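Fukemcombe Home Forum > Floors > Carpet

Thread: carpet in a room that gets walked on all day, worth it or not??

pilebypile
28 Jul 2025
Quick one bc I have to decide by tonight. Redoing the back room, 229 sq ft, people in and out in sneakers all day. Installer quoted me 1,240 for the Kevberg carpet, pad included. Wife says vinyl. I say carpet, quieter, nicer to kneel on. Anybody got carpet in a work type room and regret it?

dustpan_lou
Regret it, yes. Had it in the shop office. Path from the door to the desk went flat by March. Shoes on all day = dead carpet. Go vinyl, put a rug down where you stand.

pilebypile
How old was it tho? And what pad?

dustpan_lou
Two years. Whatever pad came with it, dont remember.

hemandhaw
Disagree with Lou. Cheap pad is what kills it. Ours is going on six years, sneakers on the whole time, vacuum every night, still fine. The pad matters more than the carpet imo. Ask what density you're getting, "pad included" usually means the junk one.

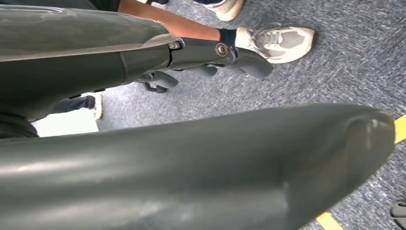

Also get a low pile. The thick stuff looks great in the store and then every chair leg and shoe leaves a dent. Low pile you just run the vacuum and forget it.

dustpan_lou
Every night?? Who's vacuuming every night

hemandhaw
Me. Takes five minutes. Gimow upright, nothing fancy.

tackstrip
Installed floors for years. You're both kinda right. Low pile and a firm pad holds up, but 229 sq ft at 1,240 sounds low if that covers tear out too. Does it? Get it in writting. Last guy I knew of got hit with 124 extra for hauling the old stuff away.

pilebypile
Just called. Tear out NOT included. Pad upgrade is 35 more. Ugh.

tackstrip
Take the pad upgrade. Pull the old carpet yourself, cut it in strips, roll it, tape it. Wear gloves, those tack strips bite.

no_shoes_pls
or everybody takes their shoes off at the door. Problem solved

dustpan_lou
In a work room? Good luck with that. And bare feet are worse for carpet, skin oil. Socks only.

no_shoes_pls
socks then

hemandhaw
Anyone used the Helmy spot cleaner on low pile btw? Got a coffee stain by the door that keeps coming back.

tackstrip
It's wicking up from the pad. Blot it, wet it a little, stack of towels and something heavy on top overnight. Then do it again.

pilebypile
OK going carpet, low pile, firm pad, ripping out the old one myself. Wife still says vinyl. Will post when its down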